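Como pedir à polícia os registos de uma ocorrência (e não desistir a meio)

Há uns anos fui testemunha de uma detenção à porta do prédio onde vivia e meti na cabeça que queria ler o relatório. Demorei meses, fiz quase tudo mal e acabei por lá chegar. Desde então já ajudei vizinhos, uma jornalista e até um primo meu a fazer o mesmo, e como me escrevem sempre com as mesmas perguntas, vou deixar o processo todo explicado de uma vez. Não sou advogada! Se o caso vos envolve diretamente, ou se há um processo-crime a correr, falem primeiro com quem vos defende.

O que convém saber antes de começar

Registos há muitos, e o maior erro é pedir "tudo sobre o que aconteceu". Um pedido assim vai parar ao fundo da gaveta. Na altura escrevi mesmo isso, "toda a informação disponível", e recebi uma carta de duas linhas a pedir que concretizasse. Perdi semanas.

O que normalmente se pode pedir: o auto de notícia ou relatório da ocorrência, o registo da chamada de emergência, a lista dos meios enviados para o local, as normas internas sobre o uso da força e, nalguns casos, a decisão final de um inquérito disciplinar já arquivado. Gravações de vídeo são outra conversa, costumam ter regras próprias e prazos de conservação curtos. Se é vídeo que querem, peçam logo, mesmo antes de terem o resto arrumado.

Passo 1: juntar os dados da ocorrência

Local, hora aproximada, mês, número do processo se o tiverem. No meu caso foi em agosto, por volta das onze da noite, e eu tinha apontado a rua mas não o número da porta. Valeu-me uma vizinha, a Krystyna Pawlak, que tinha guardado o papelinho que o agente lhe deu quando lhe tirou os dados. Tinha lá a referência toda. Guardem sempre esses papelinhos, a sério.

Passo 2: descobrir a quem se dirige o pedido

Nem sempre é à esquadra. Muitas vezes há um serviço central que recebe os pedidos de acesso a documentos, e a esquadra limita-se a reencaminhar (quando reencaminha). Liguem, perguntem qual é o endereço certo e apontem o nome de quem vos atendeu.

Passo 3: escrever o pedido

Curto! O meu segundo pedido tinha menos de uma página e funcionou muito melhor do que o primeiro, que era quase um romance. Eu escrevo mais ou menos assim:

"Venho requerer cópia do auto de notícia relativo à ocorrência de agosto, na rua tal, com a referência tal, bem como do registo das comunicações associadas. Caso parte dos documentos seja de acesso reservado, solicito o envio da parte restante, com indicação do fundamento de cada omissão."

Essa última frase é a mais importante de todas. Sem ela, arriscam-se a uma recusa total por causa de um único parágrafo com dados pessoais de alguém. Não expliquem as vossas opiniões sobre os agentes nem contem a história da noite, isso fica para a queixa, se a houver. São coisas separadas e vão para sítios diferentes.

Passo 4: enviar e guardar prova

E-mail com pedido de confirmação, ou carta registada com aviso de receção. Eu faço as duas coisas. Criei uma pasta no computador só para isto e, no dia em que envio, ponho logo um lembrete no calendário para o fim do prazo legal de resposta. 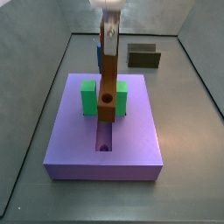
Passo 5: insistir

O silêncio é muito comum e não quer dizer que vos tenham dito que não. Passado o prazo, mando uma mensagem educada, respondendo ao e-mail original para ficar tudo seguido, e pergunto em que ponto está. Se continuar sem resposta, ou se vier uma recusa com que não concordo, apresento queixa à entidade que fiscaliza o acesso aos documentos administrativos. Também há prazo para isso, confirmem qual é no site deles antes de deixarem passar mais uma semana.

Passo 6: ler o que chegou

A mim chegaram 148 páginas, muitas repetidas e várias com tarjas pretas. Leiam uma vez de seguida sem tirar notas e só depois comecem a marcar horas e nomes. Confiram se as páginas estão numeradas e se falta alguma. No meu caso faltavam 2, pedi-as à parte e mandaram-nas sem discussão.

Quanto às cópias, perguntem o preço antes de aceitar papel. Em formato digital costuma sair mais barato, e dá para pesquisar por palavras, o que com uma pilha destas faz muita diferença.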